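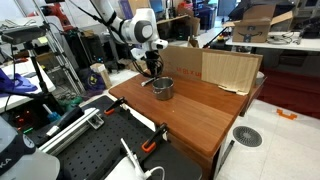

*A pot on the table. Stainless steel, straight sides, small handle.*

# Rice welded to the bottom of a stainless steel pot. Is it dead?

**Asked by Nhyira Korletey** in Kitchen & Cleaning

I put rice on, went to answer the door, and got drawn into a long discussion about whose turn it is to trim the hedge on the Stultbridge side. By the time we had agreed that it was his, the rice had become part of the pot. I got most of it out with a spoon. What's left inside is a black disc across the base, hard as a road, plus a sort of brown tide mark further up.

Tried so far:

- soaking overnight in washing-up liquid (the water went grey, the disc did not care)
- a green scourer, until the scourer gave up
- swearing

My mother-in-law says to use bleach. My neighbour, he of the hedge, says to put it in the bin. It was a decent pot and I'd like to keep it, partly so he's wrong. I have bicarb, white vinegar, lemons of uncertain age and no patience. Can I save it, and will I be tasting burnt rice in everything until I die?

Also there are some rainbow patches on the inside wall. Did I do that?

---

## Answer 1 (accepted)

**Benedicta Frimpong**

It's fine. I've done worse to better pots, including one batch of jam I'm still not ready to talk about.

Don't use bleach. It can pit stainless steel if you leave it sitting, and if it meets your vinegar you'll have chlorine gas in the kitchen and a much bigger question to post.

What you want is heat and bicarb:

1. Cover the black bit with water, an inch or so above it.
2. Bring it to a simmer, take it off the hob, then add two heaped tablespoons of bicarb. Do it slowly or it will foam up and over the hob and you'll have two things to clean.
3. Back on a low heat for 15 minutes. Poke at the disc with a wooden spatula now and then. Bits should start to lift at the edges.
4. Leave it until it's cool enough to handle, tip it out, and wipe.
5. Whatever remains, make a paste of bicarb with a dribble of water, spread it on, go and do something else for the evening, then rub with a damp cloth.

If there's still a shadow after that, do the whole thing again. Mine took three goes. The jam one took more, and some of it is technically still there.

Skip the trick where you put vinegar and bicarb in together. It fizzes beautifully and then you have slightly salty water. Use the vinegar on its own at the end, a splash in warm water, for the rainbow patches. Those are just from heat and they're harmless. The chalky white spots you get from hard water come off the same way.

No, you won't taste it. Once the black is gone it's gone.

> **Nhyira Korletey:** Did two rounds last night. The disc came off in one piece on the second, like a manhole cover. I have kept it to show next door.

> **Benedicta Frimpong:** Frame it.

---

## Answer 2

**Ubaldo Messina**

Dishwasher tablet. Drop one in, cover with very hot water, leave overnight, rinse it thoroughly in the morning. Wear gloves because those things are vicious. Not for aluminium, it will turn it a horrible dull grey, ask me how I know.

If you've got a tin of the powder cleanser with oxalic acid in it, that does the last of the staining with hardly any rubbing. Read the tin. Never steel wool, you'll scratch the base and the next lot of rice will grip even harder.

And turn the heat down! Rice wants the lowest flame you've got with the lid on, then off completely for the last ten minutes. Nobody's hedge should be able to ruin it.

> **Aba Essien:** Seconding the tablet. Worked on a milk pan I'd written off in December.

---

## Answer 3

**Theophilus Quaye**

I would not bother. In our house the burnt layer at the bottom is the best part and people have fallen out over it. You have scraped it off and thrown it away and now you are asking how to get rid of the rest.

> **Nhyira Korletey:** This was past golden, Theophilus. This was geology.

> **Theophilus Quaye:** You did not say you had tasted it.

> **Benedicta Frimpong:** Please don't taste it.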